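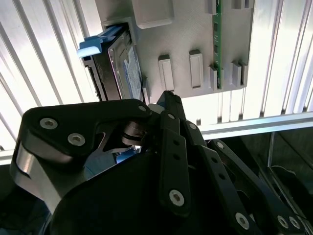 The Surnard Equipment Label Range is supplied by Brirov to schools, archives, hospital departments and local offices that keep a permanent register of the items they own. It comprises printed asset labels, write-on labels, tie-on tags and the register books that go with them. The range was drawn up for items of awkward shape as well as for plain desks and cabinets. A hard drive held in a grey mounting panel, for example, offers very little flat surface once it is in place, and a pull tab such as the light blue one on the drive shown must be left clear so that it can still be gripped. For items of this kind the narrow label or the tie-on tag should be ordered in place of the standard size.

Labels in the range

Standard label. For furniture, cabinets, screens and other items with a broad, flat face. Supplied on sheets of 30, numbered in sequence, with space above the number for the name of the organisation. Black print on white as standard. Grey or yellow backgrounds may be requested at the time of ordering.

Narrow label. For storage drives, power supplies, hand tools, keys with a flat bow and similar small items. Supplied on sheets of 60. The number is printed along the length of the label and is repeated at both ends, so that it may be read when one end is covered.

Write-on label. For temporary loans and items awaiting entry in the register. The surface accepts pencil and most ballpoint pens. Felt-tip pens are not recommended, as the ink may spread before it dries. Supplied unnumbered.

Tie-on tag. For cables, lamps, fabric cases and items whose surface must not be marked. Each tag has a reinforced hole and is supplied with cotton string. Museums and record offices may order the tag without printing.

Register books

The Surnard register is bound in dark blue cloth and is available in two formats. The single-page format has columns for number, description, location, date of entry and initials. The double-page format adds columns for supplier, order reference, date of last check and date of disposal. A full set of registers supplied to one organisation will be numbered on the spine in sequence, provided that the previous volume number is given with the order.

Organisations that keep their register on a computer may order labels alone. Number lists are sent with every order as a plain printed sheet and, where an email address has been given, as a spreadsheet.

Choosing a numbering series

Each customer is allotted a series, and no number within it is printed twice. New customers ordinarily begin at 1. Those moving from another supplier may begin at any number they wish; a customer whose old register closed at 2174 would therefore ask for labels from 2175 onwards. Letters may be placed before the number to show a department or building, up to a limit of four. Paraschiva Onu of our customer records office will advise on series that have gaps or that were started more than once in error. Please have the last complete page of the existing register to hand when you telephone.

Applying the labels

Surfaces should be clean, dry and free from polish. Wipe with a lightly dampened cloth and allow the surface to dry fully. Hold the label by its edges, set down one short side first and smooth it towards the other with the thumb. Firm pressure should be kept up for several seconds.

Labels must not be placed over ventilation openings, screw heads, safety notices or the maker's serial number. They should not be applied to exposed circuit boards. Where an item is made up of parts that can be separated, each part should carry its own number and the parts should be cross-referred in the register.

The adhesive is intended for indoor use. It may be removed from painted metal and from most plastics with warm water and a soft cloth, although a faint outline can remain on items that have stood in direct sunlight. Labels are not suitable for waxed or oiled wood, for which the tie-on tag should be used.

Ordering and delivery

Orders are accepted by post, by email and through the account pages of this site. The smallest order for numbered labels is 2 sheets. There is no smallest order for tags or register books. A printed proof is sent for every new design and must be signed and returned before printing begins. Repeat orders are printed from the proof already held unless a change is requested in writing.

Deliveries outside the mainland are handled by Jadeck and may take longer than those within it. Customers who close their accounts at the end of March are asked to place orders in good time.

Numbered labels are made to order and cannot be returned unless they are faulty or differ from the signed proof. Unused register books may be returned in their wrapping. Queries about returns and invoices should be addressed to Serpil Kaplan, Sales Office, quoting the order reference.

Page last revised September 7, 2023.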